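Wivar Tip Transfer Set
Bench task set and method for two-finger grippers

The Wivar set is a small-parts transfer task for collaborative arms. It comes as a kit of racks, a table cover and a printed method, and is used to measure how reliably a policy or a scripted routine can move small light-blue plastic parts from one rack to another. It was developed at the Dinudthorpe workshop as part of the Jaber study on fine placement, and is now supplied to other labs that want to repeat the work. 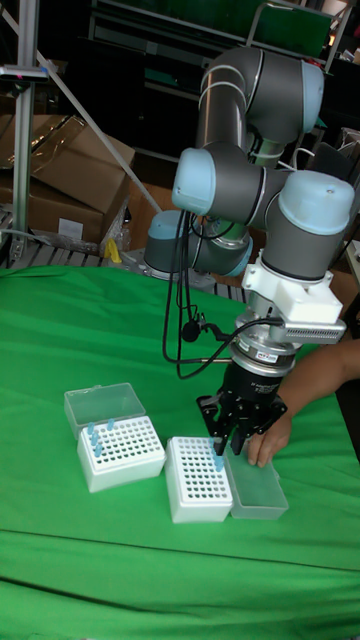
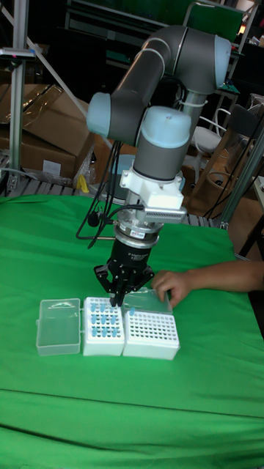 Wivar set in use on the green table cover, with a collaborative arm and a black two-finger gripper. Both views show a hand at the clear lid.

Overview

Moving a small part out of one hole and into another looks simple, but the tolerances are tight. The part has to be gripped near the top without pushing it sideways, lifted straight, carried across and lowered into a hole only slightly wider than itself. An error that would not matter when handling a mug or a box is enough to miss the hole or tip the rack.

The method asks for every transfer to be recorded, including the ones that fail. A full series is 500 transfers. Results are reported by stage, so that a lab can see where its routine loses parts and compare that with the figures from another bench.

What is in the set

Two white racks with perforated tops, source and target
Clear lids for the racks
Light-blue plastic parts, one full rack plus spares
Green cloth table cover
Printed placement sheet for setting rack positions
Printed method and blank record sheets
Fullisari log reader (download, one licence per bench)

The arm, gripper, mounting bracket and cameras are not included.

Suitable equipment

The set can be used with any six-axis arm that can point its gripper straight down over both racks. A parallel gripper with narrow fingers is needed. Wide or padded fingers will touch the neighbouring parts when the source rack is full, and if these are the only ones you have, start with every other hole filled and note this on the record sheet.

Cables should be tied so that they do not reach the racks at the lowest point of the wrist. Check this with the arm at all 4 corners of each rack before the first run.

A fixed camera with a view of both racks is required for scoring. A wrist camera may be used by the policy but is not accepted for scoring on its own, as the fingers can hide the hole at the moment of release.

Setting up

Lay the cover flat and pull out the larger folds. Small creases are acceptable outside the rack area. Put the racks side by side using the placement sheet, then take the sheet away. Open both lids and leave them either tilted back or flat on the table beside the rack. The lid position is not fixed by the method, but it must be written down and kept the same within a block.

Fill the source rack from the back row. Leave the target rack empty, or with one part in a back corner if you are using the seeded start. The seeded start gives the policy a visible example of a placed part and is reported separately from the empty start.

The operator may hold or move a lid between transfers. Hands must be clear of the racks themselves while the fingers are closing. If the operator touches a rack, the transfer is marked as assisted and left out of the main score.

How a transfer is scored

Each transfer has 4 stages: approach, grip, carry and place. A stage is passed or failed, with no part marks.

Approach is passed if the open fingers come down on either side of the chosen part without moving any other.
Grip is passed if the part leaves its hole and stays between the fingers.
Carry is passed if the part reaches the target rack without falling or turning in the fingers.
Place is passed if the part is standing in a hole after the fingers open and the wrist has moved away.

A part left leaning across two holes counts as a failed place. A part dropped into the wrong hole but standing upright counts as a pass, with a note. Transfers that stop on a safety limit are failed at the stage they had reached.

Results from the Jaber study

The study compared a scripted routine, a policy trained on operator demonstrations, and the same policy with a short search movement added just before release. All three used the same arm, gripper and racks, and each was run for a full series.

The scripted routine was the best of the three at approach and grip as long as the racks stayed where they had been measured. When a rack was shifted by a few millimetres it failed at the first stage and did not recover.

The demonstration policy coped with shifted racks but lost parts at the place stage. Most of these failures were parts lowered onto the edge of a hole. Adding the search movement removed the larger share of them and made each transfer up to 3 seconds longer.

Lid position had more effect than expected. With a clear lid standing open behind the rack, the policy was slower on the back row and made more failed approaches there. The cause has not been settled. Reflections in the lid are one possible reason, and the smaller number of back-row demonstrations is another. Labs repeating the work are asked to run at least 2 blocks with the lids flat and 2 with them tilted back.

Known limits

The set does not test filled tubes, capping or liquid handling. Scores from it should not be used to predict how an arm will do on those jobs.

The holes wear with use. Replace the target rack when a part placed by hand can be seen to lean.

Scores taken under changing daylight are hard to compare. Use fixed lighting where possible and record the time of day if not.

Ordering

The set is supplied from Dinudthorpe as a complete kit. Spare parts are sold by the full rack, and racks are sold in pairs. Table covers are available separately in green only. The printed method was last revised in June, and owners of earlier sets can ask for the new sheets at no charge. Please give the make of gripper and the finger width when ordering, so that the correct placement sheet can be packed.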